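Setting out a two-arm bench cell before a sorting run

Raltivside workshop notes – last revised April 2, 2020

These notes cover how we set out a bench cell with two arms when the job is sorting hand tools into a tray. They were written for the Brindon and Prillport benches, but apply to any enclosure with both arms mounted on the front rail. They do not replace the risk assessment for your own cell. Read that first, and if the two disagree, follow the risk assessment.

Before you switch on

Check the mounting plates. Each plate should sit flat on the rail with every bolt fitted. Push each arm gently by its base. If a plate moves at all, tag the cell out and tell whoever runs the bench.

Follow each cable from the base to the gripper. Cables should be clipped along the links, with a loop left free at the wrist. Too little slack pulls on the connector when the wrist turns, and too much catches on whatever is standing on the table.

Wipe the work surface and let it dry. Grit under a tool changes how it sits, and you will see missed grips that have nothing to do with the program.

Placing the tray and the tools

Put the tray within easy reach of one arm and the loose tools within reach of the other. The arm at the tray should be able to get its fingers to the bottom without the wrist touching the side walls. Test this by hand at low speed.

Lay screwdrivers flat, never stacked, and keep the handles from hanging over the front edge. Load no more than 10 tools for one run.

Tall items go at the back. A stand or upright jar near the middle will sooner or later be hit by an elbow, even when the gripper itself has plenty of room. Small items can go in a wall basket, as long as it is fixed at both ends. Check rail hooks too, and take down any that swing into the path of an arm.

Sharing the middle of the table

Both arms can reach the centre, so only one may work there at a time. Set a keep-out zone in the controller and let the second arm wait outside it. We leave a gap of 40 mm between the two grippers at their closest planned point – more if either is holding something long.

Run the full cycle 3 times at reduced speed with the tools in place. Keep a hand near the stop button and your head outside the enclosure. After that you may raise the speed in steps, up to 700 mm per second.

Reaching in

Stop both arms before you reach in, even if only one is moving. A paused program is not a stop. Use the button, wait for the drives to drop out, then move the tool.

Write every stop in the bench log with the reason. The Mayrhofer form has a column for it, and the August audit will look at that column first.

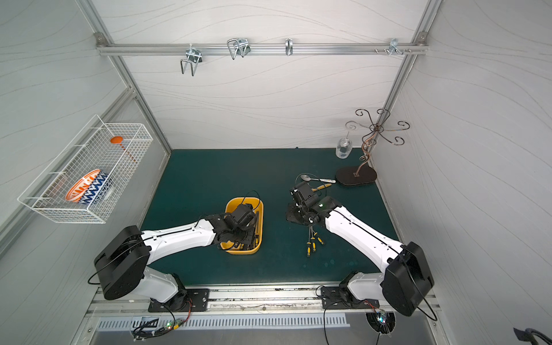
Reading time: 3 minutes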